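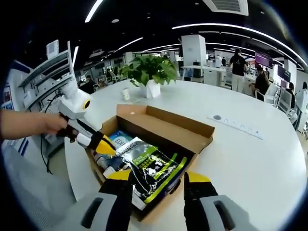

Cardboard box with its flaps open, a bag and a package inside.

Looking after strings, rosin and CDs at home: which tips are worth your time

By Prodromos Zacharopoulos
4 January 2023

Every January somebody asks me for household tricks that keep an instrument going through the heating season. I play cello, badly enough to be careful about money, and I have tried most of them. My opinion of the lot is low, but a few have stayed.

Boiling old strings. People swear that a few minutes in a pan brings back the tone. It gets the grease out of the windings, I'll give it that. On my steel strings the effect lasted 2 evenings, and one of them began to unwind at the peg end. Never do it with gut. Wiping the strings with a dry cloth after playing costs nothing and does more.

Rosin dust on the varnish. Do not use alcohol, whatever the forum says. It takes rosin off very well and takes varnish off just as well. A soft cotton cloth, every time, before the dust has hardened. If it's already a crust, pay a repairer. I was sold a bottle of Bresurer polish for this and it left a film that I then had to live with.

Half a potato in the case. Supposed to keep the air moist. What you get is an old potato. A damp sponge in a soap dish with holes works for a week or so if you remember to wet it, and a cheap humidity gauge tells you if you needed it in the first place. Mine did not agree with the one built into the case, so buy a separate one.

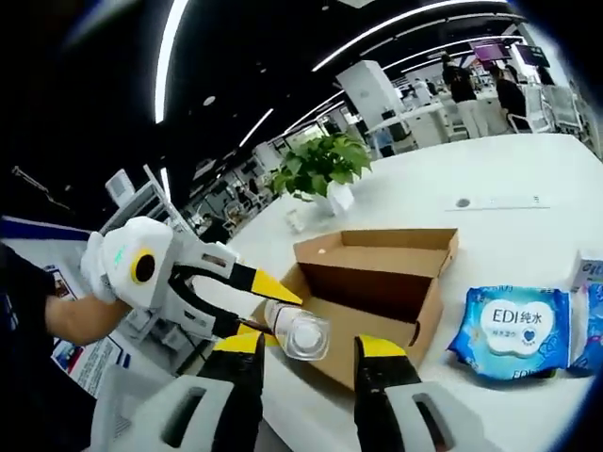 Slipping pegs. Chalk is the old answer and it does hold, sometimes so well that you can't tune. Peg paste is better. My neighbor Priit Vītola uses plain blackboard chalk with a little dry soap and has done so for 14 years, so make of that what you like. Push the peg in gently as you turn. Forcing it can crack the pegbox, and there is no kitchen remedy for that.

Scratched CDs. Toothpaste again. I have almost 900 discs, and I tested it on a Skinis recital disc I could stand to lose. It had skipped in one place; afterward it skipped in three. Washing with lukewarm water and a drop of dish soap, wiping straight out from the center, fixed a different disc that was only dirty. Most of them are only dirty.

Squeaky music stand. Candle wax on the joint. I expected nothing and it has been quiet since last winter. My Stotari stand has a plastic collar, and I kept the wax off that.

Bow hair. Dish soap on a toothbrush is the usual advice. Possible, if you keep every drop away from the stick and the frog. I did it once and would rather pay for a rehair.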